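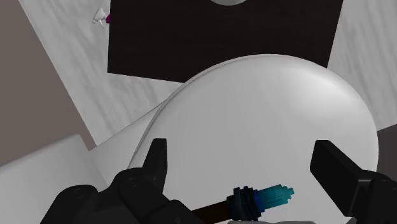
Brush making in Skusatley

Brush making is the old household trade of Skusatley, a river town in the hill country upstream of Sitton, and for several generations it was the thing most people in the valley knew the town for. The trade covers everything from stiff scrubbing brushes to the slender ones used for lettering and for painting china, though local people will tell you (often at some length) that the fine brushes are the ones worth talking about.

The work began in kitchens and back rooms, where families tied bundles of hog bristle and goat hair during the cold months and carried them down to the market at Sitton when the roads cleared in June. Handles were turned from pear and alder wood cut along the river, and a good turner could expect to be paid in bristle, flour or firewood as readily as in coins.

The first proper workshop, Arriaga, opened beside the mill race with 2 lathes and a long drying shed. At its busiest it kept 69 people at the benches, and many more took work home in baskets. A bundle was combed, tapped level in a small brass cup, tied with waxed thread and set into its ferrule with pitch. Later makers changed over to glue, and the older hands grumbled about the smell for years afterward.

Skusatley brushes were sold by the box of 500, each box marked with a heron. The best known pattern is the grikumico, a long, narrow lettering brush that holds plenty of paint and comes to a soft point. Sign painters were fond of it, and it is still made in small batches today.

The town museum keeps 3283 brushes, along with bench tools, order books and a lovely set of heron stamps worn nearly smooth. Much of the collection was cataloged by Dagim Gashaw, whose handwritten notes on knots and thread are still used by the people who teach the winter classes in the old drying shed.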